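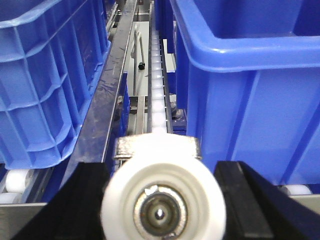 Wrist view, crate station: two blue crates with the white chain conveyor between them.

Home | Data | Rules | Changelog | Contact

# Mullix Wrist-View Set: data card and recording rules

## Summary

Mullix is a set of 2631 recordings made from a small camera on the gripper of a single-arm cell. Tasks are crate handling and small flat-item pickup. The set is kept by Neema Khaemba and Josphat Koech. This file says what is in the set and which rules a recording had to meet before it was let in. If you add recordings of your own, follow the same rules or keep them in a separate folder.

## Contents

- `crate/` moves at and near the conveyor
- `flat/` pickup of cards, labels and paper from a table or mat
- `held_out/` 815 recordings, both tasks mixed, not for training
- `notes/` operator notes, one text file per session

Recordings in `held_out/` are not repeated in the other folders.

## Rules for the cell

1. One operator has the stop button in hand for the whole recording. A second person may watch but does not give commands.
2. No one reaches between the crates or over the chain while the arm has power. If a crate needs to be moved by hand, stop the arm, stop the conveyor, then move it.
3. Approach speed is reduced within 6 cm of any fixed metal part. The limit is set in the controller and is not changed for a single take.
4. Scuffs and tarnish on the hardware are left alone during a session. Cleaning happens between sessions and goes in the notes.
5. Any contact with a rail, bracket or guide that was not planned ends the take. Mark it `contact` and keep it. Do not delete failed takes.

## Rules for flat items

Start with the item in line with the center of the gripper, then shift it for later takes as the session sheet says. A plain white card on a gray surface is the base case, and every flat session has to include it before printed or colored items are tried.

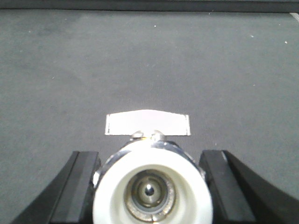
Lint and dust on the surface may stay if they were there at the start of the session. Do not wipe halfway through, or the first and second halves will not match. A card with curled edges is allowed and gets the tag `curl`. Swap it out if it no longer stays put when the table is bumped.

The fingers must not press on the surface harder than the limit in the session sheet. Wycliffe Mwakalinga checks this from the force log, and takes over the limit are moved to `notes/rejected`.

## Labels

Each take has 2 labels, `task` and `outcome`. Outcome is filled in by the operator right after the take, then checked by a person who was not in the room. Where they disagree the take is marked `unclear`. Please don't guess on the basis of the last picture alone.

## Known problems

- The gripper takes up a large part of the view, so items very close in are partly hidden.
- Lighting changed in October. Older crate recordings are a little darker.
- Session notes before the Rashidi controller update use the old task names. A lookup table is in `notes/names.txt`.

## Comments

**Emmanuel Waweru:** Does rule 3 cover plastic parts too? We have been treating the crate rims the same way as the rails.

**Neema Khaemba:** Only metal for now. Using it for the rims as well is fine, just write it in the notes.

**Mutua Mosoti:** The link to the names table was broken for me this morning. Works now, thanks.

## Related

- Plorness: session sheet templates
- Perko force log reader
- Mullix changelog
- How to report a rejected take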